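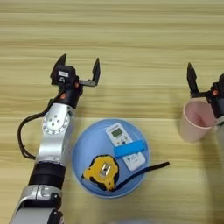

The Left Arm

When I came to Cladamance in April, I was given a locker, a pair of gray gloves and the cell called Jusport. The cell had two arms and one wooden table. The man before me had left a notebook in which he wrote only the faults of the left arm. For the right arm there was one page, and on this page stood the word "good."

Mererid Prothero had the bench behind mine. She had looked after machines for longer than I had lived in this country, and she spoke slowly with me, at first for my sake and later from habit.

"What does it do wrong?" she asked me the first evening.

I read to her from the notebook. After a long run the left wrist stopped with an error, always when it turned outward. Then it was restarted, and it worked again for an hour or for a whole day. The man before me had changed the motor. He had changed the board in the cabinet. The counter stood at 2,200 hours, and the big service was planned at 3,000, so the office in front had decided that the arm could wait.

"And what did he write about the cable?"

He had written nothing about the cable. It was black and it went out from the arm in a wide loop, as a handle goes out from a jug, and came back lower down. I had looked at it all day without seeing it.

"Then we begin there," said Mererid. "Put your things on the table."

We always tested with the same things. A blue plate, a pink cup, the white remote control from the meeting room, my yellow tape measure with its black strap. The meeting room asked for its remote control every time the weather turned warm, and every time Mererid answered that it would come back soon. I think she believed it.

I laid the strap over the edge of the plate. I had learned that a strap is more difficult for a machine than a heavy object, and I was proud to know it.

"Slowly," she said. "Twenty percent of speed, not more. And your hand stays on the stop button."
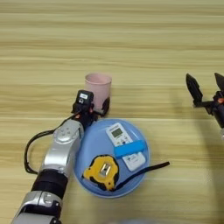 I drove the wrist outward by one degree, and again by one degree. At home my father repaired radios, and he used to put his ear to the wood of the box before he took a screwdriver. I bent my head in the same way, outside the yellow line on the floor, and listened. The arm made its small singing noise. Then there came a different noise, very short, like a fingernail on a comb.

"Did you hear it?" I asked.

"No," said Mererid. "My ears are finished. Do it again."

I did it again, and there it was, in the same place. I locked out the power, hung my tag on the switch, and stepped over the line. With a lamp and two fingers I followed the cable from the joint to the clamp. Under the clamp the skin of it was rubbed thin. The clamp had been closed too tightly, perhaps on the day the cell was built, and so each outward turn pulled at the same bit of cable.

It was a small fault. I was almost disappointed. A motor and a board had been paid for, and the notebook was half full.

We had no such cable on the shelf. Mererid telephoned to Harries, who kept spare parts for everyone in the valley, and they promised one for the next day before lunch. She wrote the part number on the back of her hand. Then she went home, and I stayed, and cleaned the fingers of both grippers with a cloth, although it was not in the plan.
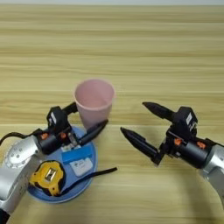 Before Lunch

The cable arrived in a Brikex box that was much too large, with paper pushed in around it. I fitted it myself. Mererid sat on a stool and ate an apple, and she said only three words during the whole work, which were "longer," "longer" and "there." She meant the loop. I would have made it short and tidy. I closed the clamp until it held, then I gave it back a quarter turn, and the cable could move under my thumb.

After this I had to set the zero position of the wrist again. It took me 9 attempts. The marks on the joint must meet exactly, and my eyes wanted them to meet sooner than they did. When I was satisfied, I took away my tag, turned on the power and brought both arms in over the plate, so that I could check if the left one still agreed with the right one about where the middle was.

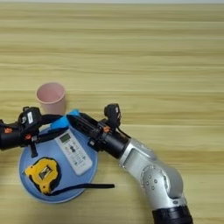
"Closer," said Mererid.

"They will touch."

"If your zero is right they will not touch where you don't want it. If it is wrong, you will know it now and I will still be here."

I went closer. She came down from the stool and stood beside me with her hands behind her back, like a visitor in a museum, and for a while we both looked at the same few millimeters.

Then I started the long run. I had a chair, but I did not sit. The first hour passed, and the second. The wrist went outward and came back, and I listened each time for the comb. At four o'clock somebody from the meeting room put his head in at the door, and Mererid told him that it would come back soon.

I opened the notebook at a new page. I wrote the part number, the length of the loop and the quarter turn of the clamp. I wanted also to write "good," but I waited with it until the next morning, and then I wrote it in pencil.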